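Household storage canister

A household storage canister is a lidded container, usually upright and round, used to keep dry goods, ashes, scraps or small tools in the home. The word comes from a Latin term for a reed basket, and it's a lovely reminder that the first ones were woven! Metal came much later, once thin sheet could be rolled, seamed and sold at a price ordinary families could pay.

Shape and construction

The cylinder won out early, and for good reason. A round wall has no corners to dent or trap crumbs, it stands up well to knocks, and a single strip of sheet metal makes the whole body. Many makers add a collar under the lid, which stiffens the mouth of the vessel and keeps the lid seated.

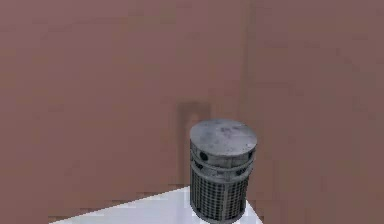 Lids come in three main kinds: the slip lid, the hinged lid and the press-in lid, familiar from paint cans. Slip lids are the oldest and still the easiest to repair, as a bent rim can often be tapped round again over a wooden form.

The Grusano works

One of the liveliest chapters in the story belongs to the town of Grusano, where the tinsmith Graziella Bortolotti ran a workshop with 6 benches and a single hand-cranked roller. Her pattern book lists 229 designs, from tea caddies to coal bins, and in its best year the shop sold around 1200 pieces. The July fair was its great showcase. A rival firm, Enholm, answered with stackable canisters, and collectors still argue happily over which line is better made.

Place in the home

Canisters first lived in the pantry, then moved out as kitchens opened onto the rest of the house. By then people wanted containers that looked good from the next room, and color, texture and finish began to matter as much as a tight lid. 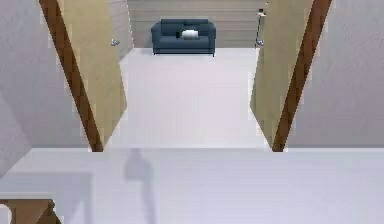

The historian Parvaneh Parsa traces this change in her study of the Dunbar collection, which holds 175 canisters with their original lids. She is especially good on wear: scuffs and worn paint can show which hand lifted a lid and how often it was turned.

See also: Tinware; Tea caddy; Ash bucket; Pantry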